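4.2 The coat rack as a shared surface

Of all the furniture we looked at, the free-standing coat rack gave us the most to think about, and it is strange how little has been written on it. Wardrobes, drawers and laundry piles all have their literature. The rack by the door has been left to the catalogues. Yet in both of our sites, Lunberg and Sandhu, it was in use from the first arrival of the morning until the last person left, and it changed shape more often than any other object in the room. A table fills up and is cleared. A rack fills up, leans, is rearranged by someone looking for a scarf, loses a hat, gains two jackets, and by mid-afternoon bears no resemblance to what it was at nine.

We logged 500 separate acts of hanging and taking down over the study period, of which 322 were at Lunberg. Observation began on 10/04/2017 and followed a short trial in February, when the coding sheet was still being argued over. The trial data are left out of the counts, although we draw on our notes from it where they help. February is a splendid month for coats, and the sheer bulk of what people were wearing taught us a good deal about how a rack copes when every arm is taken.

Our first surprise was the importance of soft things with no loop. A coat generally comes with a hanger loop sewn inside the collar, and most people know to look for it, even if fewer than we expected took the trouble. Jumpers, sweatshirts, scarves, cloth bags and loose lengths of fabric have nothing of the kind. The person must decide, in a second or so, which part of the cloth will take the weight. We came to call this the choice of peak, the point of the cloth that ends up highest. Gather too little of it and the fabric slides off the knob. Gather too much and the bunch is too thick to sit on the arm at all, so it perches for a moment and then goes over the back.
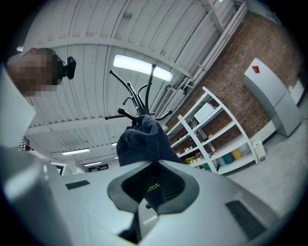 The choice of peak also decides what the item looks like afterwards, and people plainly care about this. A sweatshirt hung from the middle of its back shows a shoulder on each side and can be recognised from across a room. The same sweatshirt hung from a pinch of hem is a dark bundle, and its owner may walk past it twice. At Sandhu, where a good many people wore plain navy or black, we recorded several long searches at the end of the day in which garments were lifted, turned over and put back. Printed lettering helped enormously. Even part of a word, showing in a fold, was enough for people to stop and say that one was theirs.

We sorted the ways of hanging into four kinds. Loop hanging uses a sewn loop or tab. Hood or collar hanging uses the inside of a hood or the back of the neck, and this was the favourite for sweatshirts, being quick and fairly secure. Draping lays the cloth over one or more arms without any gathering. Pinch hanging, the kind discussed above, takes up a fold of cloth between the fingers and sets it on the tip. Draping was by far the most common when the rack was crowded, for the simple reason that it asks nothing of the arm beneath. You can drape over another coat. You can drape over three. The result is the great swollen shape that will be familiar to anyone who has been to a party in a small flat.

Rack design matters here a good deal more than we had assumed. Both sites had racks of the branching sort, with a central pole and curved arms at more than one level, and we added the Dideck stand to each room halfway through for comparison. The Dideck has short straight pegs with flat ends. Older branching racks have longer arms that curve away from the pole and finish in a rounded knob, and the knob does two jobs at once: it spreads the load so that the fabric is not poked into a point, and it keeps the cloth from creeping off the end. Of the 161 falls we recorded, the greater share came from arms at the top of the rack, where people were reaching above their own eye level and letting go before the cloth had settled.

That reaching deserves a paragraph of its own. When a person hangs something at chest height they can see the arm, the knob and the fold of fabric all together. Overhead, the cloth itself gets in the way. It rises in front of the hook and hides it, and the last part of the movement is done largely by feel. Shorter participants dealt with this in lovely, inventive ways. One threw the hood of her jacket upwards like a lasso, with a success rate that embarrassed the rest of us. Another always hung things on the underside of the upper curve, where the arm joins the pole, and let the bend hold them. This last method works very well for scarves and light cloths, and we have since taken it up ourselves.

The central pole turned out to be a sort of overflow. We had not included it on the first coding sheet at all, thinking of it as the thing that holds up the arms. In practice cloths were tucked against it, looped behind it and wedged between it and the lowest row of hooks. Light items in particular seemed to drift there over the day as heavier ones claimed the tips. We revised the sheet and went back through our notes, and the pole now has its own column in Table 3.

Lighting made a modest difference that we would like to follow up. At Lunberg the rack stood against a pale wall under even light, and dark garments showed up clearly by their outline. At Sandhu it stood in a corner, where black arms and dark cloth ran together. People there tended to pat the rack before hanging anything, finding a free arm by touch. Once we had noticed the pat we saw it constantly. It is brief, often done while talking to someone else, and it probably tells the person more about the state of the rack than looking would.

Finally, a word on taking down, which we had planned to treat as the plain reverse of hanging. It is a different task. A garment low in a pile has to be drawn out from beneath the others, and there were two clear habits: lifting the upper layers away and holding them on one forearm, or pulling the wanted item sideways in one go and trusting to luck. The second was quicker when it worked. It also accounted for most of the falls that brought down more than one garment, and these are treated separately in the next section, together with the interviews from the Osent follow-up.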